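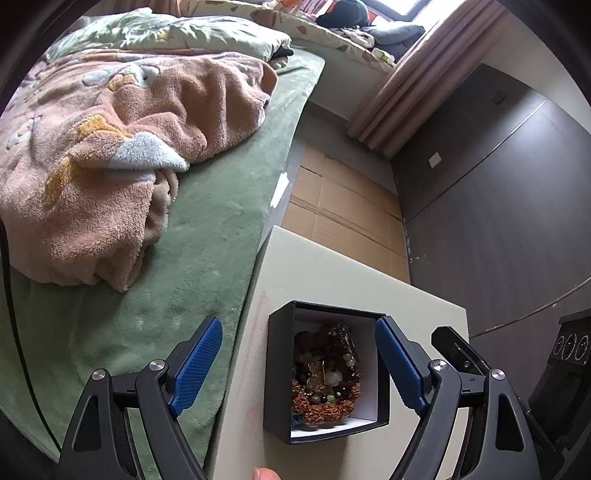
Kuslow Fixed Wireless to switch on Rurkberg service in February

Jan 1, 2022
By Defne Tekin, Kuslow Communications
14 shares | 3 comments

RURKBERG – Residents of Rurkberg who have spent years holding their phones out of the bathroom window will soon be free to use the bathroom for other things. Kuslow, the regional internet provider, will open its fixed wireless service to every home and business in the township in February.

The service runs from a new tower on the Darwish property, up the hill behind the old dairy, and is fed by fibre from Idusstead. It replaces a copper line that Kuslow inherited when it bought the local exchange. Our technicians speak of that line with respect, as one does of the very old. It disliked rain, and it wasn't fond of wind either.

Two plans will be offered. The basic plan is meant for email, banking and one person watching hockey. The household plan is meant for everybody else, including families where the hockey is on in more than one room. Neither plan has a data cap. Both come with a small dish, mounted on the roof or an outside wall, and an indoor router that customers may keep wherever they like, though we would ask them to take it out of the cupboard.

"We promised Rurkberg better internet some time ago, and people here have been kind enough to remind us of it at the grocery store, at the rink and once during a funeral lunch," said Defne Tekin, who looks after community relations for Kuslow. "I'm looking forward to buying milk in peace."

The township has 2,951 residents, and over 30 households have been testing the service since the tower was finished. Their feedback has been useful. Several asked for a longer cable. One asked whether the tower could be painted to look like a spruce. We priced it, and the tower will continue to look like a tower.

Installation is free for anyone who signs up before the service opens. A technician will visit first to check the line of sight to the hill. Homes tucked in behind the ridge on the Idusstead side may need a taller mount, and a handful may not get a usable signal at all. We will tell those customers so at the visit and won't charge them for the bad news.

Existing copper customers do not need to do anything yet. Their service will carry on in its usual manner until they move over, and they can keep their email addresses, including the ones they chose in high school and now have to spell out to the dentist.

Sign-up forms are available at the Kuslow office in Idusstead and at the Rurkberg library front desk. There is also an online form. We are told it takes a while to load.

Media contact: Defne Tekin, Kuslow Communications, Idusstead

Comments (3)

ridgeroad_ron
Behind the ridge on the Idusstead side. Of course I am. Put me down for the taller mount.

Marnie P.
Would have been first to comment but the page timed out. Does the dish mind snow? Ours slides off the roof in one go and takes the eavestrough with it.

copperfan
I would have chipped in for the spruce.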